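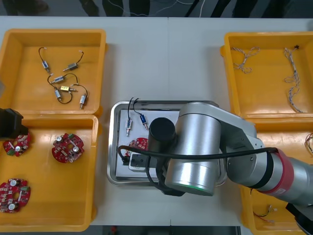 Sorting bins for small electrical bits - how do you lot do it?

gladys_c
Posted in Benches and Storage, November

I've been stripping old vending machine parts for spares and I'm sick of everything living in one biscuit tin. I've gone over to yellow plastic bins, one sort of thing in each. Solenoids together, the round red boards together, cable harnesses in another, odd wires in the last. A steel tray goes in the middle with a white sheet in it, and whatever makes up one set goes in there. It's loads better, but the solenoid leads still grab each other every time I pick one up. Any tricks?

tullio_bench
Twist tie on each lead, done. I had 300 of them to get through when the Clistholm shop shut and it only took an evening with the radio on.

Ferri_fan
Wouldn't bother with ties, you only have to undo them again. Get shallower bins and put fewer in each. I keep 5 to a bin and top up from a box under the bench.

carmelav
I'm more bothered about the boards! Bare boards in an ordinary plastic bin, sliding over one another? Mine go in antistatic bags, always have.

tullio_bench
Oh come on Carmela, I've had boards in a margarine tub for 20 years and never lost one.

carmelav
That you know of :) Bags are pennies, I bought about 800 in one go and I'm still using them.

gladys_c
Ok ok, bags for the boards. Not sure about the ties though, my fingers are useless with those.

serena_s
Do the harnesses get coiled? I do the short ones in a loose loop and leave the long ones straight, they go all kinky otherwise. And I like the white sheet - I dropped a tiny screw on bare steel last week and it pinged off under the fridge.

gladys_c
Same here, short ones looped. What sheet do you use, Serena?

serena_s
Just drawer liner, cut to fit with the kitchen scissors.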